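Setting Up and Maintaining the Two-Arm Cell
Project report, Broltard Robotics Lab, 11th May

1. Purpose

Our group was given the two-arm robot known in the lab as Trirka. The task was to get it ready for shelf work and write down how to keep it that way. The robot moves small household items between a basket and a white cubby unit. When we took over, the right gripper closed unevenly and nobody had a current calibration file.

2. Setup

We started with the base. The floor tiles are not perfectly level, so we leveled the base before touching the arms. Then we homed both arms and ran the joint check at low speed. The first check failed on the right wrist. The connector was only pushed in halfway, and reseating it cleared the error.

The gripper took longer. One finger screw had backed out and the pad behind it was worn smooth. We replaced both pads, tightened the screws and set the closing force to 70 percent of the limit. Higher settings dented soft items, and lower ones let the basket handle slip. 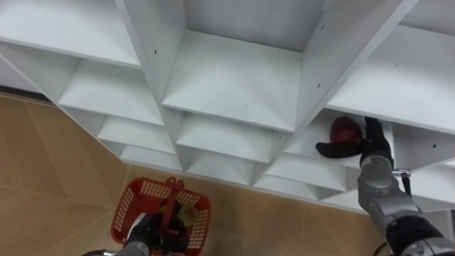 Cable routing was the next problem. With the right arm reaching low, the cable behind the forearm pulled tight and the wrist stopped short of its target. We added slack at the elbow and moved one tie — the old position is marked with tape in case someone needs to go back to it.

3. Test runs

We logged 491 placements after the repair. Of these, 47 failed. Most of the failures were in the lower compartments, where the gripper touched a divider on the way in. Changing the approach angle helped, but we ran out of lab time before we could repeat the full set.

4. Maintenance

Before each session: check finger screws, wipe the pads, look over the cables with the arms raised. Every 2,000 cycles: replace the pads and recalibrate both wrists. The calibration file is in the Ogilvie folder on the lab computer. Spare pads are in the drawer under the bench. Order more before June.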